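4. Clearing the table in shared kitchens

4.1. The moment after the meal

In the previous section we described how the residents of the Ostrowski houses in Undmont divide the cooking and the shopping. These two tasks are discussed openly in all the houses and they are often written on a list near the door. The clearing of the table is different. It was seldom mentioned when we asked the residents to name the tasks of the house, and several of them were surprised that we considered it a task. When we asked directly, however, they had much to tell, and the answers were more emotional than the answers about cooking.

We use the word "clearing" for everything that takes place between the end of eating and the start of washing. This includes carrying the plates, deciding what is rubbish, deciding what can be kept for the next day, and wiping the surface. In the literature on housework these small acts are usually placed under "dishes". We think that this loses something important. In our interviews, the residents accepted easily that the washing can be done the next morning, but they did not accept that the table stays full. One resident in the Stultari street house formulated it in this way: "The sink is the sink, it can wait. The table is where I sit."
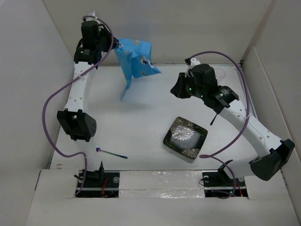

The difference between sink and table is also a difference between who can be asked and who cannot. A full sink has an owner, at least in theory, as the washing was put on the list. A full table belongs to the persons who ate last, and these persons have often left the room. For this reason the residents speak about the table in the passive voice. "It was left," "it was not taken away," "things were standing there." Oratile Sibiya, who transcribed the first group of interviews, noticed this pattern before the rest of us, and we afterwards checked it in the whole material. In the answers about cooking the passive voice is rare, and in the answers about shopping it is almost absent.

4.2. Material and procedure

The interviews were made with some 50 residents of the shared houses, and each one took up to 60 minutes. Most of them were held in the kitchen of the house in the evening. We asked every resident to tell us about the last meal he or she had eaten at home, beginning with the moment of sitting down and ending with the moment of leaving the kitchen. We did not interrupt this account. Only afterwards we returned to the points where an object was mentioned and asked where it had been put and who had moved it next.

We also asked the residents to keep a kitchen diary during December. The diary was a single sheet for each day, with space for the meals and for remarks. We had expected that the remarks would be short, and for the majority this was so, but a few residents wrote long comments, especially about the behavior of others. These comments are used here with permission. They were written in several languages and were translated by the authors. Where the translation was difficult, we preferred a literal solution over an elegant one.

A weakness of the procedure must be mentioned. The residents who are most often accused of leaving things on the table were also the residents who were least willing to keep a diary. Their view is therefore known to us mainly from the interviews, where they had perhaps a reason to present themselves in a good light.

4.3. Tableware, packaging and things without a place

The objects named by the residents can be divided into groups according to how certain it is where they should go. The first group is the tableware in the narrow sense: plates, glasses, knives, forks and spoons. All the residents knew the cupboard or the drawer where these belong, and when such an object stayed on the table, it was understood as carelessness. The second group is packaging. Here the agreement was much weaker. A plastic bag that has been used to carry bread can be thrown away, folded and kept, or used as a small rubbish bag, and we found supporters of each solution living in the same house. The third group contains things which have no place in the kitchen at all, such as letters, chargers and keys.

What makes the clearing slow is the mixture of these groups on one surface (compare Figure 4). A person who would gladly take away the plate and the glass meets a bag and does not know whether somebody still needs it. According to the diaries, it is at this point that many stop. They carry the tableware to the sink, leave the rest, and consider that their part is done. The next person finds a table which is neither full nor free and does the same, or does nothing.

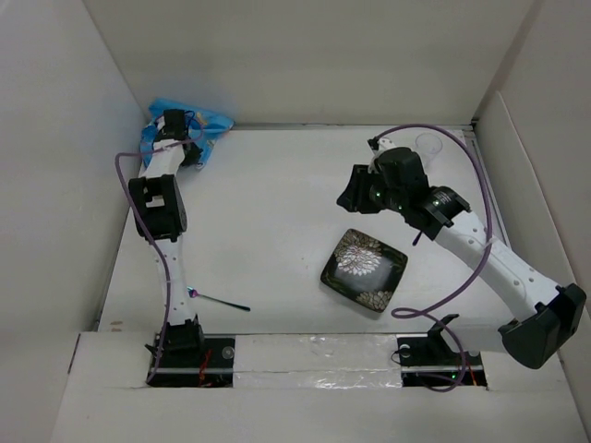
Figure 4. Plate, clear glass, slim utensil and blue plastic bag together in one work area.

We propose to call such objects "waiting objects". A waiting object is one that everybody has seen and that no resident feels allowed to move. Its status can change quickly. In the Drokby house, a bag of onions was left on the table for a whole week, and it was moved within minutes after its owner had said aloud that it was hers. She did not ask for any help. It was enough that the object had now a person behind it, and so the others could put it on her shelf without fear of making a mistake.

4.4. Rules and their limits

Some of the houses have tried to solve the problem by a rule. The most common is a time limit, after which any resident may remove what is on the table. In the Stultari street house the limit is 30 minutes. The residents there were satisfied with the rule in general, although they admitted that it is applied mostly to the packaging. To remove the plate of another person before he or she has returned was still felt as impolite, also when the limit had passed long ago.

In the Drokby house there is no time limit, and the residents use instead a tray at the end of the counter, where all waiting objects are collected. The tray had strong supporters and strong opponents. For the supporters it makes the table free. For the opponents it makes only a second table, smaller and worse. One of them wrote in the diary that the tray had not been emptied since it was bought, and another resident added below, in a different pen, that this was not correct.

It would be tempting to compare the two houses and to say which rule functions better. Our material does not permit this, as the houses differ also in size and in the age of the residents, and the Drokby kitchen has a dining table that is used for homework in the afternoon. We return to the use of the table outside of meals in Section 5, where the children of the residents are also considered.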